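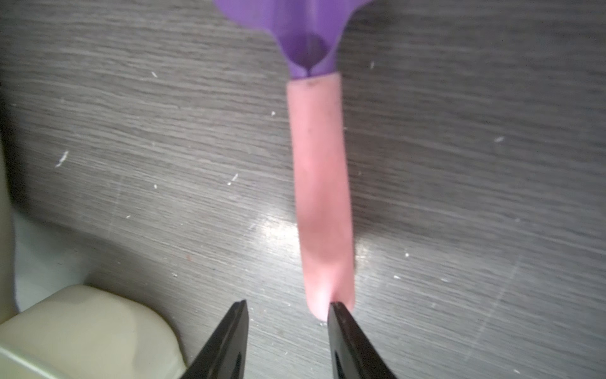
Can the Lenau tap stand run straight off a bladder tank, without a pump?

It can, as long as the tank sits higher than the taps. A platform of sandbags or packed earth that lifts the tank outlet a meter above the tap rail gives a good steady flow at all six taps, and you can go lower if you only open three or four of them.

Filed under: Emergency Water & Hygiene / Distribution / Tap Stands

Lenau Six-Tap Stand

We love this thing. The Lenau is a folding tap stand for the places where a lot of people suddenly need safe water from one point: relief camps, cholera treatment centers, schools being used as shelters, clinics whose pipes have gone dry. It packs into one carry bag, weighs 23 kg with everything in it, and goes up on bare ground with no tools beyond the wrench that hangs from the frame on a chain (please leave it on the chain!).

We've made tap stands at Prerkidia for a long time, and the Lenau replaces our older Moura stand. The Moura was a good, stubborn piece of equipment and plenty of them are still out there, but it had four taps in a straight line, and anyone who has stood at a busy water point knows what happens with four taps in a straight line. People lean across each other, buckets get knocked, and the mud spreads. The Lenau has three taps on each side of a central rail, spaced so that two adults with jerrycans can stand next to each other without bumping elbows. It's a small change and we're still pleased with it every time we see one set up.

The frame

Galvanized steel tube, folding legs, wide flat feet. The feet have holes for stakes, and on soft ground you really should use the stakes. Once the legs are locked the rail stands 107 cm off the ground. That leaves room for a tall jerrycan on a block underneath, or for a bucket on the wire shelf that clips on below each tap. The shelf matters more than it looks. Most people lifting full buckets at these places are women and kids, and starting the lift from knee height is so much kinder on the back than starting from the ground.

The corners are rounded and there are no open tube ends. On the Moura, the open ends filled up with wasps in some regions, and we heard about it in great detail.

The taps

Self-closing, push-up style. You lift the lever with the rim of the container or the back of your hand, and when you let go it shuts. At a cholera site you don't want hundreds of hands turning the same handle, and you don't want a tap left running overnight into a puddle. The spring is stainless steel and can be swapped in a minute or two. Two spare taps and a bag of washers come with every stand.

If your site prefers ordinary quarter-turn taps, the thread is standard and they fit right on. Some water teams do this for handwashing points, where people like to keep the water running while they rinse. We still like the push-up kind there too, but it's your water point and you know your users.

Connecting it

There's a threaded inlet at each end of the rail. Feed from one and cap the other, or chain two stands together from a single tank. We don't suggest chaining three. The last one gets a sad little trickle and the people in that line will be annoyed, fairly enough.

The inlet has a coarse strainer that unscrews by hand. Check it on the first evening, even if the water looks clear, since new hoses and new tanks both shed bits of grit and plastic at first. After that, once a week is plenty for most sites.

Keeping the water safe

A tap stand doesn't treat water! We say this on the phone a lot, and always cheerfully. The Lenau hands out whatever you put in the tank, so the chlorine has to be right before the water gets to the rail. What the stand does do is make checking easy. At one end of the rail there's a small sampling spout, set apart from the public taps, where your water team can fill a test vial without cutting into the line. Let it run for a few seconds first, then take the reading. Follow the target your health lead has set for the site, and test at the tap as well as at the tank, especially in hot weather or when the hose run is long.

Clean the outside of the taps every day with the chlorine solution your site uses for hard surfaces, then wipe them down with plain water. The steel and the tap bodies cope well with this, but solution left to dry on the springs day after day will shorten their life.

The ground around it

Plan the drainage before you put up the stand. We've seen beautiful water points turn into ponds by lunch. A gravel bed with a shallow trench leading to a soakaway works nearly everywhere, and the Bralum drainage mat (sold separately) is great where gravel can't be had or the stand will move often. It rolls out flat under the frame and gives people something firm to stand on. The mat has cutouts for the Lenau's feet. They don't line up with the Moura's, so if you're still running the older stand you'll need to trim the mat with a knife.

What's in the bag

Folding frame with rail
Six push-up taps, fitted
Two spare taps, washers and springs
Six clip-on wire shelves
Stakes and wrench
End cap and strainer
Hose adapter
Picture-only setup sheet, printed on plastic

The setup sheet has no words on it at all, so there's no need to hunt for a translation.

Ordering

Single stands ship in the carry bag. For larger stocks we pack on pallets, and we offer better unit prices at 100 stands and again at 200. If you're putting together a standby stock before the rainy season, do get in touch early, as the galvanizing is done in batches and that's the step we can't hurry. The next batch comes out in January.

Spare taps, springs, shelves and strainers are all sold on their own. Moura spares are still on our shelves as well, apart from the old leg locks. Lenau leg locks fit the Moura frame if you drill the hole one size up, and we'll happily send the drawing.

Page updated 2018-12-14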